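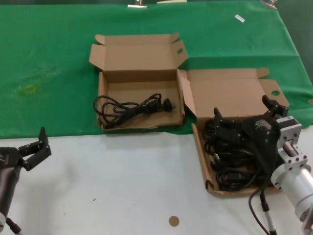
What's the best way to store spare power cords so they don't end up in one big knot?

Coil each one loosely on its own, fasten it with a strap or a twist tie, and keep the coils in shallow boxes sorted by type, with a label that says what the cord belongs to.

Spare cords, cables and adapters: how do you all keep them?
Posted in Closets, Drawers and Garages

soriano_rey wrote:
I put the short version up top so people searching can find it, but I'd love to hear how the rest of you handle this, since my own system is only half working. We moved in September and I finally got to the last of the moving boxes, the ones marked "wires" in my wife's handwriting, and oh my goodness. I sat down after supper thinking I'd be up by nine and I was still on the rug at 11:30. I ended up with 36 cords I could identify and a heap I couldn't. The ones I know are in flat cardboard mailer boxes with fold-over lids, power cords in one and everything thinner in another. The power cords look lovely. The other box was a nest again within two weeks (my son went looking for a charger).

So, two questions. Do you strap every single cable or only the long ones? And how long do you keep the mystery ones?

Kasun_M wrote:
Every single one, Rey, even the little ones. The little ones are the troublemakers! A short cable with a connector at each end will hook itself through anything you set next to it. I buy the hook and loop tape on a roll and cut it to about the length of my finger. I'm still on the roll I bought when we redid the den, and that was two televisions ago.

For labels I fold a bit of masking tape around the cord near the plug and write on it with a ballpoint. Marker bled on me.

gallagher_garage wrote:
Going to disagree with Kasun, kindly. Strapping everything is a nice afternoon's work and then life happens and the straps end up in the bottom of the box. I use zip-top sandwich bags, one cable per bag, standing up like file folders in a shoebox. You can see what's in there, you can write on the bag, and if somebody rummages they can only mess up the one they took out. My mother did her knitting needles that way and I suppose that's where I got it.

ManaiaG wrote:
I tried bags and I couldn't stand the crinkling or the way they slide around, but I know people who swear by them, so it may just be me.

What I would say is please don't wind the cords tight. My late father-in-law wrapped every cord around his elbow and cinched it down like he was tying up a boat, and when we cleared out his workshop a good many of them had cracked right by the plug. Loose loops, as big as the box will let you. I lay mine flat and let them be a little floppy.

As for the mystery ones, I put them in a bag with the month on it and if nobody has asked by the same month next year, off they go to the electronics drop-off at the Birkus center. They take them at the side door.

emiliano.a wrote:
A year is too short! I threw out a charger for our old Prelletti hand mixer after fourteen months and the mixer turned up in a box of Christmas linens the very next weekend. I keep mysteries for good now. They don't eat anything.

Kasun_M wrote:
Emiliano, this is how a person ends up with a second garage.

emiliano.a wrote:
I have a second garage, and I'm very fond of it.

zydrunas_k wrote:
One thing about the cardboard. It's fine in a closet, but I had mine on the floor of a damp basement and the bottoms went soft over one winter. I moved everything to a shelf and it has been all right since. If you have the kind with a finger hole in the lid, leave the hole facing out so you can pull the box off the shelf with one hand.

Also, for your son, Rey: keep the everyday chargers somewhere else entirely. We have a basket by the toaster for those, and hardly anyone opens the cord boxes now.

soriano_rey wrote:
Žydrūnas, the basket is going in tonight, thank you. I think I'll strap the short ones like Kasun says and try Gallagher's bags for the really skinny ones that won't hold a coil. Manaia, I went and loosened a few after reading your post. Mysteries are getting two years, which I figure will make everyone equally unhappy.

Does anyone know if the Ferkik label tape sticks to rubbery cords? Mine keeps curling up at the ends.

ManaiaG wrote:
Wrap it all the way around and stick it to itself like a little flag, Rey. It still curls some, but it stays on.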